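Open Lab Day at Graltudari, Sarkcombe

Reviewed by Lamisi Akpalu

The Graltudari workshop in Sarkcombe opens its doors every October, and this year I went for the afternoon session. Entry was free but you had to book, and the booking page only let you choose a start time. I picked 2 p.m. There were 21 of us in the group, which was too many for the rooms.

Check-in was at a folding table by the stairs. Kimie Hosoda gave out name badges and a one-page map. The map had the two main rooms swapped, and she told everyone so as she handed it over. After a short safety talk (stay behind the tape, bags on the floor, ask before you touch) we were split in two. My half went to the arm demonstration first.

Masaru Kudo ran it. He spent the first ten minutes on what the lab works on, which is getting robot arms to handle ordinary household things. Most of that time went to grasping and why soft items are harder to plan for than hard ones. He speaks quietly and the fans in the room are loud, so stand near the front if you go.

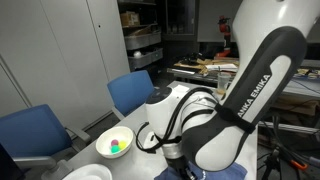 The arm over the demonstration table, with the bowl of colored balls and the blue cloth.

The demonstration itself was 40 minutes, including questions. The tasks were small ones: pick up a ball, put it on a plate, take hold of a cloth by one corner. I liked that Kudo let the misses stand. The arm dropped a ball twice while I was watching and he left the program running both times, then explained what he thought had gone wrong. The cloth took longer than everything else put together. A boy near me asked if it could fold a shirt, and the answer was "not one I'd wear."

What I would have liked is a screen showing what the software was working from. Yuzuki Nagano had this on a laptop and was happy to turn it around when asked, but only 4 or 5 people could see it at once. A cheap monitor on the wall would fix that.

The second half was a talk by Masaru Tanabe on Cluster, the lab's scheduling program, which shares out arm time between projects. If you work with this kind of equipment it was useful. He showed a real week of bookings and where it had gone wrong. If you came with children, it was 30 minutes of calendars. The handout for the talk is better than the slides and you can pick one up without sitting through it.

Other things to know. The workshop is on the second floor and the elevator is slow. The nearest parking is the Aoki lot, a 10 minute walk, and it was full when I got there. There is no coffee on site. The room is warm, so leave your coat in the car. Photos are allowed from behind the tape, without flash.

Good: the arm demonstration, the staff, the price.
Not so good: group size, the noise, no shared screen.

I would go again for the first half. Ask for the earliest slot if they still have it; Hosoda told me the morning groups were smaller and got more time for questions.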